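## 4. Setting up and looking after the sitting corner

Welcome to my favorite section of the Room 303 guide! If you've read section 3 you already know how to get the long tables into rows. The corner is a smaller job, and it's the part people remember, the bit where they drop their things, sit for five minutes and end up talking to somebody. A tidy corner takes one person maybe a quarter of an hour from start to finish, and once you've done it a couple of times your hands know the order.

You'll be working with four kinds of things here: padded and quilted pieces, plastic shell chairs, a desk chair on a column, and the open white shelves. Each has its own short set of steps. Do the soft things first. Dust and crumbs fall downward, and there's no point wiping a seat twice.

### 4.1 What to bring

- Two dry cotton cloths and one you don't mind getting damp
- A soft clothes brush (the one with the long handle is lovely, it lives on the hook by the sink)
- A small bowl of lukewarm water with one drop of dish soap
- The tape measure from the Ledesma drawer
- A hanger for each coat or jacket you expect to move

**Note:** The Ledesma drawer is the second one down in the hallway dresser. It has had that name longer than I've been here. If the tape isn't in it, ask Ezequiel Zepeda.

### 4.2 Soft things: cloths, jackets, anything quilted

Quilting is wonderful stuff. It springs back, it hides small creases and it makes a plain chair look like somewhere you'd want to be. It also holds on to crumbs along every line of stitching, so give it more time than you think it needs.

1. Pick up any loose cloth lying on the chair. Pinch it near the middle and lift straight up, slowly, so whatever is sitting in the folds stays in the folds until you're over a bin.
2. Shake the cloth out once, gently, over the bin. One good shake beats five wild ones.
3. Check the cloth for damp patches. Damp cloths go on the drying rail, never back on a seat.
4. Lift jackets by the collar with one hand and support the body with the other. Padded sleeves are heavier than they look and they love to drag along the floor.
5. Check that the pockets are closed before you turn a jacket over. (Keys. It's always keys.)
6. Put the jacket on a hanger, close the top fastening and let it hang with the sleeves straight down.
7. Brush the chair in the direction of the stitching, starting at the top of the back and finishing at the front of the seat.
8. Pat each padded section with a flat hand until it fills out again.
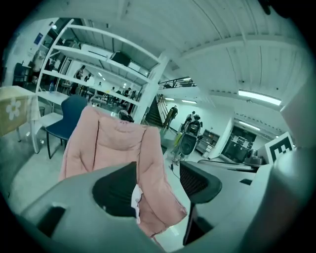 Step 8 is the fun one! Work from the outside in and don't thump. The filling shifts if you hit it hard, and then you get one fat square next to a flat one, which takes ages to coax back. If a section stays flat, leave it alone for the day and try again the next morning.

**Caution:** Don't pull a cloth out sideways from under something heavier. Knit and loose-weave cloths stretch, and a snagged thread in quilting can run the whole length of a seam. Lift the heavy thing first.

**Caution:** Keep pale pink and pale gray fabrics away from new denim and from newsprint. Both rub off. We lost a perfectly nice cushion that way last January.

#### If you find a stain

1. Blot with a dry cotton cloth. Press and lift, press and lift.
2. Dip a corner of the second cloth in the soapy water and wring it until it no longer drips.
3. Dab from the edge of the mark toward the middle.
4. Go over it once more with the cloth dampened in plain water.
5. Leave it uncovered to dry. Overnight is best.

**Note:** Ink and candle wax are different and need the kit in section 7. Please don't experiment, however tempting. Sarahí Ibarra keeps the kit stocked and is very happy to show anyone how the wax trick works, with brown paper and a cool iron.

#### Folding a cloth for the chair

There's a house fold, and I'm fond of it. It keeps a small cloth from sliding off a rounded seat.

1. Lay the cloth flat with the right side down.
2. Bring the two long edges in to meet in the center.
3. Fold in half along that center line, so the raw edges are hidden inside.
4. Fold in half once the other way.
5. Set it on the seat with the folded edge toward the front.

For a large throw, skip all that. Hold it by two corners, let it hang, and drape it over the back with a third of the length behind and the rest in front. Smooth it with one sweep of the hand and walk away. Fussing makes it worse!

### 4.3 Shell chairs

The plastic shells are the toughest things in the room. They shrug off nearly everything, and the curved back is kinder to sit against than you'd guess.

1. Turn the chair on its side on a folded cloth and look at the feet. Each leg should have its cap on.
2. Wipe the shell with the damp cloth, front and back, and then dry it right away so it doesn't streak.
3. Wipe the legs from the top down. Pay attention to the spot where the leg meets the underside of the seat, where fluff gathers.
4. Stand the chair up and press on each side of the seat. If it rocks, turn it a quarter of the way around and try again. A chair that rocks in both positions has a bent leg or a missing cap.
5. Put it back at its table, facing the way you want the sitter to face.

**Note:** Replacement caps come in two sizes and they look identical in the bag. The smaller one fits the thin black legs. If you have to force a cap on, you've got the right size. If it drops on easily, it will drop off easily too.

**Caution:** No scouring powder and no melamine sponges on the shells. They take the shine off in patches and it never comes back.

### 4.4 The desk chair

Mesh backs are a pleasure to clean, because the dust just falls through.

1. Wheel or lift the chair away from the desk and brush the mesh from the front.
2. Brush again from behind.
3. Wipe the armrests with the damp cloth, including the undersides, where fingers go.
4. Sit down, set the height so your feet are flat on the floor, and leave it there for the next person. They'll change it, but it's a nice welcome.
5. Push the chair back in until the armrests are close to the desk edge without touching it.

**Caution:** Keep sleeves, straps and trailing cloths away from the column while you're changing the height. Take your scarf off first.

### 4.5 The open white shelves

I love these shelves. You can see straight through them, so they split off the corner without making it feel shut in. That only works if they're kept airy.

1. Measure from the wall to the nearest shelf foot. It should be 497 mm. That leaves enough room to get behind with a broom.
2. Press on the unit at shoulder height, from the front and then from one side. It should feel solid. If it sways, stop and read 4.7.
3. Clear one shelf at a time, starting at the top, and put what you take off onto the nearest table in the same order.
4. Wipe the shelf, dry it, and put the things back before you start on the next one.
5. Put heavier things low and lighter things high.
6. Leave at least 300 mm of open shelf between one group of things and the next.

**Note:** Bottles get a low shelf, always with the cap on. Papers go in a stack with their edges lined up and something flat on top. If you find a bottle with no name on it, move it to the kitchen hatch at closing time.

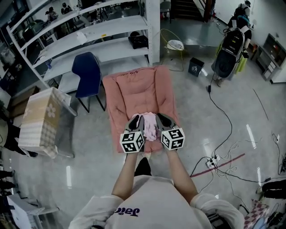 A word on arranging, and then I'll let you get on. Getsemaní Contreras, who did the first layout of this room, had a rule I still use: put the thing you like most where the light gets to it, and then leave the shelf next to it bare. Try it! It makes even a stack of papers look as though it was meant.

### 4.6 Tables, boxes and bins

1. If the table has a cloth, lift it by the corners and shake it outdoors. Inside, you'll only be moving the crumbs along.
2. Put the cloth back so it hangs evenly, and check that no edge touches the floor.
3. Set decorated cardboard boxes with the printed side facing the room. The flower one belongs on its table at the left end.
4. Wipe cardboard boxes with a dry cloth only.
5. Empty the small bins if they're more than half full, and set each one back close to the wall or under a table, out of the way of feet.

**Caution:** A box on a table is for light things. Cardboard bottoms give way without much warning, and full notebooks are heavier than they seem. Slide one hand underneath whenever you move it.

**Note:** The order sheet lists the spare box under Flosberg and the spare chair caps under Mullberg. They're on the same page, so put both on one order and save yourself the second form.

### 4.7 If something isn't right

**The shelves sway.** Take everything off the top two shelves first. Check the joints at the angled side frames and snug up any that turn by hand. If they still sway, tape a note to the front and tell Kyung-tae Kwak, who has the proper wrench.

**A cloth keeps sliding off the seat.** Use the house fold from 4.2, or swap it for one with a rougher weave. Smooth cloth on smooth fabric will slide whatever you do.

**A padded seat smells musty.** Stand it near an open window for an afternoon, away from direct sun. Sprinkled baking soda works too, but you have to get it out of the stitching afterward, and that's a long evening with a brush.

**A shell chair squeaks.** Nearly always the cap. Take it off, dry inside it, press it back on.

**You can't find where something goes.** Look at the layout card taped inside the hallway dresser. If the card doesn't help, choose a spot you like and pencil it on the card. Half of the good ideas in this corner got there that way.

### 4.8 Before you go

- Walkway between the chairs and the shelves is clear
- Jackets on hangers, cloths folded or on the drying rail
- Bowl emptied, brush back on its hook
- Tape measure back in the Ledesma drawer

Section 5 covers the lamps.

*Ffion Watkins, Witevham. Revised 31 August 2026.*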